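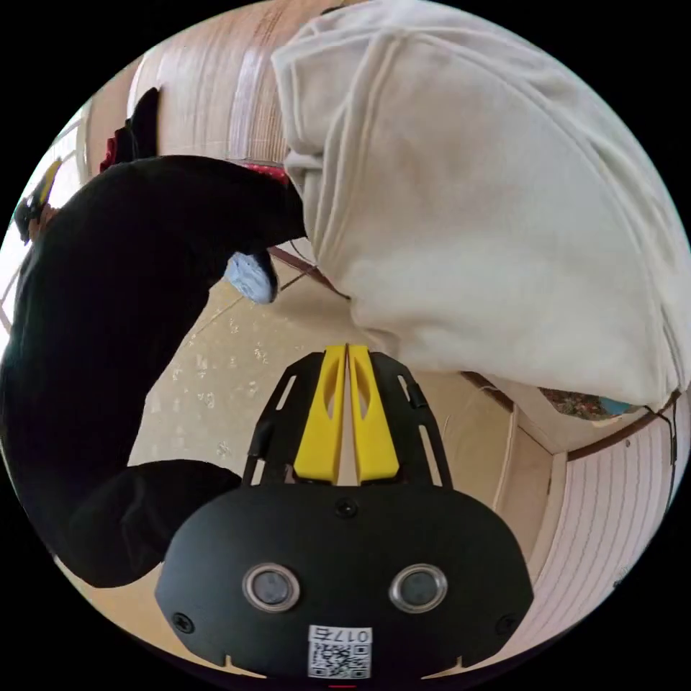
Off-white fabric, stitched seams, plenty of folds.

I have been dealing with the off-white fabric in this house since the beginning of March. Most of it is covers: the sofa, two armchairs, a footstool, and a set of old cushion covers that I keep even though the cushions are gone. Off-white was my choice when we moved to Paltwood and I still like it. It does mean regular washing.

For years I sent the big pieces out to a laundry on Skotmont Road. They closed last fall, and the next nearest place is a long drive and charges by the piece, so I decided to do it all at home this year. I am writing down how I did it, mostly so I can look it up next spring.

## Getting them off

The armchairs are easy. There is one zipper down the back and the whole thing lifts off over the top. The sofa is a Brekeo three-seater we bought secondhand, and its cover was put on by someone a lot stronger than me. It is held under the frame with hook-and-loop strips and then tucked into the gap behind the seat. I pulled from the back first and worked toward the arms. If you start at the arms it bunches up in the corners and you can't reach the last strip.

I found a pen, a library card that was canceled two years ago and 6 hair clips. I also found out that one strip had come unstitched at one end. I sewed it back on by hand before washing. It isn't neat but it is under the sofa.

Weighing was new for me this time. My washer is fairly small and I had been guessing at loads. I used the luggage scale with a tote bag. The main sofa cover came to 2,461 grams dry, and one armchair cover was a good deal less. The manual for the washer gives a limit for bulky items, and the sofa cover fits under it if it goes in alone. Two armchair covers can go together.

## Stains

I looked over everything by the window in the morning, when the light is best, and marked the bad spots with safety pins. Once fabric like this is wet you can't find a faint stain again. There was coffee on one arm, something gray along the front hem of the footstool, and a ring I could not identify.

I keep a tub of Azar powder for this. I mix a little with warm water into a paste, put it on with an old toothbrush, and leave it until after lunch. The coffee came out. The gray mark is lighter than it was. The ring is exactly the same and I have turned that cushion over.

Take the pins out before the cover goes in the machine. I missed one last year and heard it the whole cycle.

## Washing and drying

Cool wash, slow spin, zippers closed, covers inside out. I used to wash them warm and I think that is why the footstool is now so hard to get back on.

I don't put them in the dryer. I hung the sofa cover over two lines with a gap between them so that air could get up the middle. On one line it just hangs double and the inside stays damp until evening. The curved seams take the longest, especially where several layers meet. I squeeze those with my fingers before I bring anything in, and if they feel cool I leave it out another hour.

It was windy the first two days and rained on the third, so the armchair covers finished up over the shower rail and the back of a door. They took until the following afternoon.

## Folding what doesn't go back on

The sofa and chair covers go back on while they are very slightly damp, and they pull smooth as they dry. I don't iron them. The extra set is another matter, as it has to be stored.

I have never found a tidy way to fold a fitted cover. It has no flat sides. What works well enough is to find the longest seam and lay it straight on the floor, push the arm parts inward, and fold from the hem up to the top. It makes a thick bundle, wider at one end. I tie it with cotton tape so it doesn't come open on the shelf.

The cushion covers are simple squares and stack fine. I decided to keep four and cut up the rest for cleaning cloths – they were worn through at the corners and I was never going to mend them.

All of this goes on the top shelf of the hall closet, wrapped in an old sheet. I tried plastic bins once and the fabric smelled odd by summer, so now it's only the sheet.

## What it cost

I added it up because I wanted to know if it was worth the bother. The powder, new cotton tape, thread and an extra length of clothesline were cheap, and I already had everything else. The laundry wanted $357 for the full set the last time I asked, and that was before they closed.

It did take most of a week, with the living room looking bare and the sofa in its ugly brown lining. Next year I will do the sofa one week and the chairs another, so there is always something decent to sit on.

Still to do: the footstool cover, which needs a new zipper. I have measured it twice and got two different lengths, so I'm taking the old zipper with me to the store.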